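Utility room, wet shelf and brush storage
September, bench notes, continued from previous page

Carried on with the wash-up corner at the Clirkbridge workshop. Aim is to get everything used at the sink off the draining board and onto the wall, so that the board can be wiped down in one pass at the end of the day. Wire shelf stays where it is. The fixings were checked by hand and there is no play at either end.

Considered swapping the wire shelf for a solid one. Decided against it. Bottles come back with wet bases and a solid shelf holds a ring of water under each. The open grid drains, and the drips land where they can be wiped. Drawback is that anything narrow-based leans between the wires. Tall containers are all right if they are set down square to the front rail. Small ones wobble and should go towards the back.

Brush hanger: flat plastic bracket, notched along the lower edge, scrub brush held in the cutout. The earlier arrangement was a screw hook from Kilska. It held the brush by the handle loop well enough but let it swing against the tiles, and the hook marked the grout. Took it out and filled the hole. The filler has shrunk slightly and wants a second coat.

Load check on the hanger, done on the bench before it went up. Hung 1000 g from the notch overnight. No creep that I could measure with the steel rule. The brush is a small fraction of that, so the load is not a concern. Knocks are more likely to shift it. 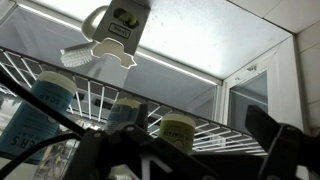 Clearance between the brush and whatever stands on the shelf is the thing to watch. First position was too tight and the brush could not be lifted out without nudging a bottle. Moved the hanger along by 80 mm and tried again with wet gloves. Comes out cleanly now with either hand. Going back in takes a little more care, as the brush has to meet the notch fairly level.

Labels. Handwritten-looking text on white, outlined in black, stuck to the face of the bracket. Paper labels lasted less than a month at the old sink. Trying the Ancombe film type, which is meant to take permanent marker. Wipe the surface with spirit first and leave it to dry. Press down from the middle outwards. Will look at the corners again at the end of the month and note any lifting.

Soap goes on the shelf with the other containers. Caps on at all times, including between jobs. Refill from the large can under the sink, over the bowl, and wipe the outside before putting back. The thread on the Prado bottle is worn and it weeps if laid down, so that one does not travel in the crate.

Tiles: wiped down with warm water and a drop of soap, then dried. Grout is sound apart from the old hook hole. Did not use anything abrasive on the glaze.

Lighting is adequate for washing up. For inspecting bristles I still take the brush over to the bench lamp. Bristles to be replaced when they splay past the edge of the head; no fixed interval.

To do:
Second coat of filler in the hook hole, rub back with fine paper.
Cut a spare hanger from the same sheet, 90 mm wide, and round the notch edges before fitting.
Try 3 mm rubber feet under the small containers to stop the wobble.
Check the labels.
Move the large can forward, it catches on the waste pipe.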